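Floor care for small sites: talk notes
Cristian Henao, Staniforth dealer day, 11 October 2024 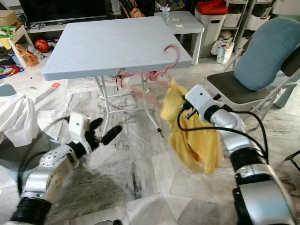 1. Opening (keep short)
Thank Staniforth for the room. Ask who already stocks Tellero. Ask who has had floor cleaner returned this year, and wait for hands. Go straight to residue.

2. What customers complain about
Sticky floors, mostly. They mopped, it dried, and now it shows every footprint. They blame the brand and buy another one. Usual cause is too much concentrate in the bucket. We went through 202 complaint calls at Plendico and 197 of them came down to dosing. Pause on that.

3. Tellero
Neutral floor cleaner, low foam. Fine on sealed tile, vinyl and sealed stone. Keep it off unsealed wood. One capful to a bucket of cool water. No rinse at that dose. If they double it, they have to rinse, so say so at the counter.
Have the 5 liter bottle on the table. Show the cap and the fill line inside it. Pass it around.

4. Plirkari
Stronger product for grease and old polish. Kitchens, entryways, back of shop. Always rinse. Gloves on. Never mix with bleach or anything else. Somebody will ask if it can be used every day. No, it dulls polished stone.
Suggested order for a bad floor: sweep, Plirkari, rinse, let dry, then Tellero from then on.

5. Shelf and reorders
Put the two side by side with the dosing card between them. We printed about 4,000 cards and there are boxes by the door. Take a stack.
Prices are on the handout. Don't read them out.

6. Questions
Likely ones: scent-free version (next spring), floor machines (Tellero yes, Plirkari no), shelf life (two years unopened). Anything on freight goes to the office.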